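Basket (container)

Welcome to my entry on baskets, a subject I could talk about all day! A basket is an open-topped container, usually light enough to carry, and people have been making them for thousands of years. The old ones are hard to study (reeds and grasses rot away), so a lot of what we know comes from the marks they left in clay.

Most woven baskets fall into 4 families: coiled, plaited, twined and wicker. Coiling is my favorite, and it's slow — you wrap a bundle of grass and stitch it to the row before, over and over. I took 11 evenings to finish my first one, and it leaned badly. Wicker is the one most folks picture, with stiff stakes and a bendy weaver going in and out.
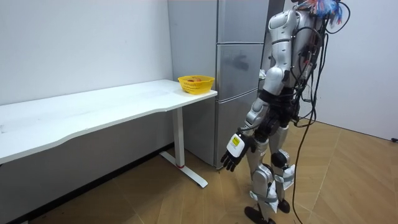
A yellow plastic basket near the end of a white desk.

Plastic baskets came much later and took over a lot of everyday jobs, because they're cheap and you can rinse them under the tap. Purists grumble! I own plenty of both and I'm fine with it.

Willow is still the classic material in much of Europe. In Sillthorpe, where I learned, growers cut the rods in January and sort them by length. My teacher, Hạnh Doãn, soaked hers in an old bathtub and kept two bundles back for handles, which need the thickest rods.

Words for baskets vary a lot too. A creel is for fish, a trug is a shallow garden basket, and a hamper generally has a lid — though in the US it's mostly where your dirty socks go.

See also: Basket weaving, Crate, Willow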